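Interior Fit-Out, Session 3: Reading a Programme of Works

Welcome back, everyone, and thank you for the lovely mock schedules you handed in on Saturday. I've read all 39 of them (with a great deal of tea) and most of you have the right instincts about which trade follows which, so this week we can slow down and look at what happens where two trades meet.

Take the Ladora job, a small guest house that Elfriede Sperling ran for Cemura. Her first programme gave the electricians two clear visits: one before the plasterboard was closed up, and one after decorating. That sounds generous, and on paper it was, but the joiners from Stöcker wanted their fixing points marked at the same time as the first visit, and so the two gangs spent almost a whole week in each other's way. 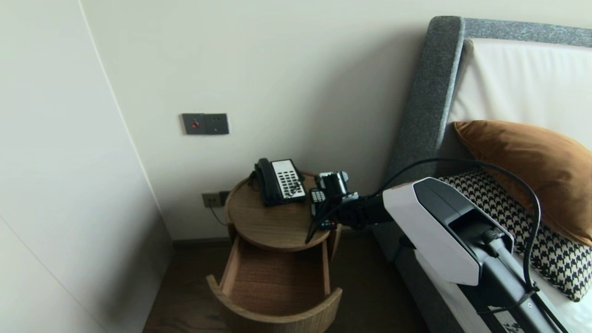 What Elfriede did next is worth copying. She walked every room with both foremen, drew the furniture on the floor in chalk, and only then agreed the heights and positions of the outlets. It's slow work, and you do feel a bit silly chalking out a wardrobe - but moving a line of chalk is a great deal cheaper than moving a back box!

For your reading, please look at the snagging list Svenja Kuhlmann kindly let us have from Flekatura. Notice how she records the room, the trade and the date promised, and leaves the blame out of it entirely.

Before next time: redraw your own programme with the joinery brought forward, and mark in pencil any day when more than 3 trades share a floor. Bring a spare copy if you can, as we'll be swapping in pairs.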